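Further to the post of last month, this entry sets out the position on household records and the manner in which they ought to be kept by persons who, like the present author, came to the task late and with no training.

The occasion was the move from the house at Ostow to the unit in Florkwood. In preparing for it I counted every document held in the filing cabinet, the two archive boxes and the drawer beneath the telephone. The total was 2,426 sheets. Following a first review, conducted over a single weekend, the total stood at 2,394. It will be apparent that the review was not a success.

The difficulty lay in the absence of any rule. Each sheet was considered on its own merits, and almost every sheet was found to have some. A warranty for a kettle long since discarded was retained on the ground that it bore my late mother's handwriting. Rates notices were kept because they were in order, and it seemed improper to disturb them.

I therefore adopted a retention schedule. Tax papers and supporting receipts are held for seven years. Insurance policies are held until replaced, together with the correspondence on any claim. Manuals are held only while the appliance remains in the dwelling. Personal letters fall outside the schedule altogether and have been placed in a separate box, to which no rule applies.
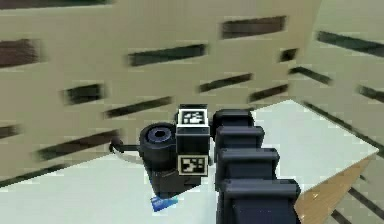
*Simulated arm and gripper over a white tabletop.*

The second review, carried out under the schedule, proceeded at a far better pace. Rimantas Toom, my neighbour of many years, attended on the Friday and read out the dates while I sorted. He disagreed with the treatment of bank statements, which he considers should be kept indefinitely, and his view is recorded here as a courtesy. By evening 475 sheets remained, excluding the letters.

Labelling has been revised as well. The former system relied on colour, and the colours had faded to the point where green and grey could not be told apart. Each folder now carries a plain heading and the year in which it may be destroyed — in pencil, so that it can be amended.

There remains the matter of the Maruyama papers, which concern the sale of a shared driveway and which run to 65 sheets. Legal advice on these was inconclusive. They will travel to Florkwood in their original envelope and will be reviewed in November.

Readers who wish to obtain a copy of the schedule may request one through the contact page. Replies will be slower than usual until the telephone is connected.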